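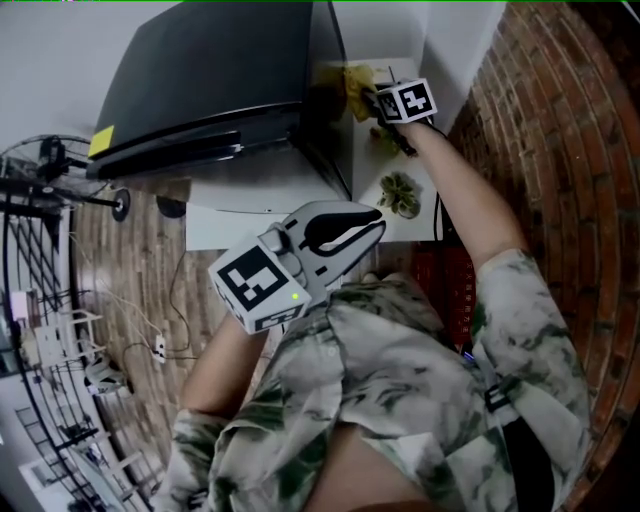

A pair of hand-held grippers in use, with a yellow cloth on the white shelf.

Skarner adds weather routing to its Monddale ferries

Ferry and short-sea operator Skarner has started using route planning software on the four ships that sail between Monddale and Avell. The system takes in wind, current and wave forecasts and suggests a speed for each leg of the crossing. The master still decides whether to follow it.

Until now, speed on the route was set by the timetable. Ships often left Monddale at full service speed and then waited outside Avell for a free berth. With the new software, the port sends its berth times to the ship before departure, and the crossing is planned backward from that slot. On a quiet night this can mean running 3 knots slower for most of the trip.

Skarner tested the system on one ship, the Ayala, for seven months. Over that period the ship made most of its calls within the planned berth window. The company has not published fuel figures for the trial and says it wants a full winter of data from all four ships first. Winter is the harder test - the route crosses open water for more than half its length, and the forecast can change between loading and departure.

Crews have had 25 hours of training each, split between a classroom course in Monddale and supervised crossings. Deck officers asked for one change during the trial, and it has been made: the suggested speed now updates at fixed points along the route instead of every few minutes. The earlier version led to a lot of small engine adjustments and some complaints from the engine room.

The timetable for passengers and freight customers stays the same for now. Check-in for trucks at Monddale still closes at 7 p.m. for the evening sailing. Skarner plans to review the schedule in May, when the Avell terminal finishes work on its second ramp, and freight customers will be told of any new departure times by email. Bookings already made for the summer keep their current times.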